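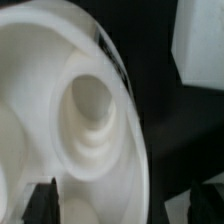 Cleaning white plastic: rims, hollows and stepped sides

Last updated: 29 December 2024

The last issue had a short note on scratched cutting boards, and several members wrote back with the same question about a different thing. They wanted to know how to clean molded white plastic, the kind with deep hollows and ridges that a flat sponge slides straight over. The Grornia tool library washes a lot of it. Trays, inserts, funnels, lids and bowls come back to the counter all year, and most are white or were once.

Flat white plastic is easy. The work is in the shape. A round rim is quick to wipe on the outside, but there is often a narrow gap on the inside of it, and crumbs and soap both settle there. Stepped sides are slower still. Each step is a small shelf, and a cloth pushed down into the middle touches the edge of every shelf and misses the back of it.

What we use at the sink:

A soft brush with a round head, small enough to turn inside the hollow. An old toothbrush does the same job if the bristles haven't splayed.
A wooden skewer with a strip of thin cotton wrapped over the end, for gaps under a rim.
Plain dish soap and warm water in a basin deep enough to cover the whole piece.
Baking soda in a cup, with enough water to make a paste.

Take apart whatever comes apart before anything goes in the basin. If a piece has a plug, a motor or a battery door, it stays out of the water altogether and gets wiped by hand. Soak the rest for half an hour. Start the brush at the bottom of the deepest hollow and work up one ring at a time, turning the piece with your other hand. Going from the top down only pushes the loose dirt into the place that is hardest to reach.

Rinse with the hollow facing up, tip it out, then rinse again. Man-sik Chae, who runs the wash sink on our return days, rinses a third time with the piece upside down over the basin and watches the water that comes off. If it is cloudy, the soap is not out yet.

Yellowing is a separate matter from dirt. Cream or yellow bands on an older piece may be the plastic itself, and brushing won't change that. Try the paste on a small patch underneath and leave it for ten minutes. If the patch comes up lighter than the plastic next to it, it was a stain and the rest will probably come up too. If nothing changes, leave it alone. Tomato and curry stains fade somewhat on a bright windowsill, though we have had pieces sit there most of August with only a little improvement.

Please don't use steel wool or the green side of a sponge. The shine goes first, and after that every scratch holds color. Bleach has its uses but we would rather not have it on anything that goes back out for food, and some of our borrowers are sensitive to the smell. We tried a spray cleaner called Fludora last year. It did well on smooth lids and poorly in corners, where it dried to a film that had to be brushed out anyway. There is half a bottle on the shelf over the sink if anyone wants to finish it.

Drying matters more than people think. Water stays in the bottom of a hollow long after the rim feels dry to the touch, and a piece packed away like that will smell stale by the next loan. Shake it out and stand it upside down on a rack with air underneath. A towel under it slows things down — the rim seals against the cloth and the damp stays in. Leave it overnight if you can. If you are in a hurry, twist a corner of a dry dish towel to a point and turn it inside the opening.

Storage at home is simple enough. Keep white plastic away from the stove and out of reach of newspaper, as the ink can transfer. Don't stack a heavy pan on top of a molded piece, even a thick one. Rims crack before anything else does, and a cracked rim can't be repaired well enough to go back on loan.

A few notes on returns. We had 362 plastic kitchen items out on loan this year and 39 had to go back to the sink before they could be shelved. Most needed only a second rinse. Four were cracked and have been taken off the list. If yours has a crack or a chip, tell us at the counter and there is no charge for it. We would just like to know.

The spare round brushes are in the drawer marked Gil, next to the jar lids, and cost 90 cents each. Grovano members can take one on the same card.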